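Progress report, September: simulation model of the Ollolberg gripper cell
Prepared for Kelly Coutinho, Genetska 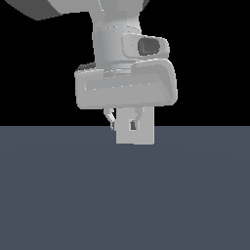
Work this period went into the simulated copy of the cell, which we use to check gripper settings before they go to the real arm at Ollolberg. The arm model, the hand and both fingers are now in one file. The test part is a plain rectangular block, held between the two fingers and clear of the floor, and the background has been left black. Pak-hei Chang rebuilt the contact settings for the finger pads after the old ones let the block creep downward during long holds.

We have run 2,273 grasp cycles against a target of 2,000. The block slipped in 10 of them, all with the fingers closing at the highest speed. We lowered the speed limit in the model and will make the same change on the real cell at the next service stop.

Maintenance on the real cell: the finger pads were replaced and the wrist joint was checked for play. No play was found. The cable to the hand had a worn sleeve and Tundum is sending a new one. Until it arrives the cell runs on day shift only.

Still open: the model has no cable, so it can't warn us about snagging when the wrist turns. Chang expects to need 2 weeks to add it. We also need the final part drawings from your office before we swap the block for the real shape.

Spending is within the approved amount. No change to the end date is requested.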